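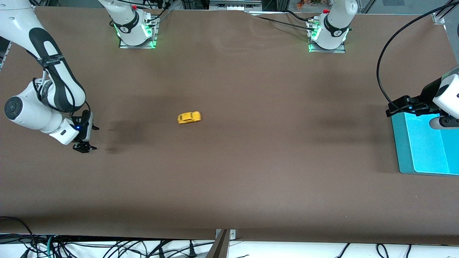 *The table as of this afternoon: two arms, yellow car, blue-green tray at the far right.*

Replying to the list because I think more people than just the build team should weigh in before December.

> The car-to-tray task is basically done. We have 373 demos recorded and the policy trained on them gets the car into the tray 90 percent of the time. I'd like to put this forward as our entry for the Marnow student showcase and start on the poster. Any objections?

I have a few, sorry.

First, the 90 percent. I went through the log in the Mabula folder and it comes from 20 trials. That's 18 good ones and two misses, and both misses are marked "bad start, don't count" in the notes column, then counted anyway. Fine, that's the honest way to do it. But I'd like to know how many other bad starts got dropped before the log began. If the answer is none, please write that down somewhere, and I'll stop asking.

Second, where the car starts. Look at where it's sitting in the photo: left of the middle, on its own, a bit tilted. Nearly every demo I opened has it in that same patch of paper. I opened maybe a third of them, so correct me if the rest are different. A judge is going to walk up and put the car down by the near edge, or pointing the other way, and then what? I'd want to see trials from at least 3 start areas, with the car turned a different way each time, before "basically done" goes on a poster.

Third, do we need both arms? The tray is under the left gripper and the car is a long way over toward the right one. I get that this is supposed to force a handoff. But the write-up never says what happens if one arm just reaches across. Somebody should try it. If one arm can do the whole job, the Marnow people will ask why we used two, and "because we have two" won't get us far. Last year's Vernudell team got stuck on a question a lot like that and it ate half their slot.

> Also Tistivmont said they'd lend us their scoring script so we don't have to write our own.

Has anyone read it? I have. It scores a drop as good if the object is anywhere over the tray, rim included. Our own rule says flat on the bottom. We can use either one, but the 90 percent was scored by our rule and the poster draft quotes theirs.

Smaller stuff:

- The brown paper is wrinkled along the back edge. Please pull it flat or replace it before the next round of trials. And if you replace it, say so in the log.
- The cables at the front of the table are a mess again. I'm not touching them without whoever ran them being there.
- The tray runs are all in one log file with the older block runs. Can we split those?

I'm not against entering. The arms move a lot better than they did last semester and the handoff is fun to watch when it works. I just don't want us standing next to a number we can't explain.

I can run trials any evening after 6 if someone else does the scoring. I'd prefer it be a person who didn't record demos.

What do people think about the start areas? If I don't hear anything I'll mark three on the paper with tape and post where they are.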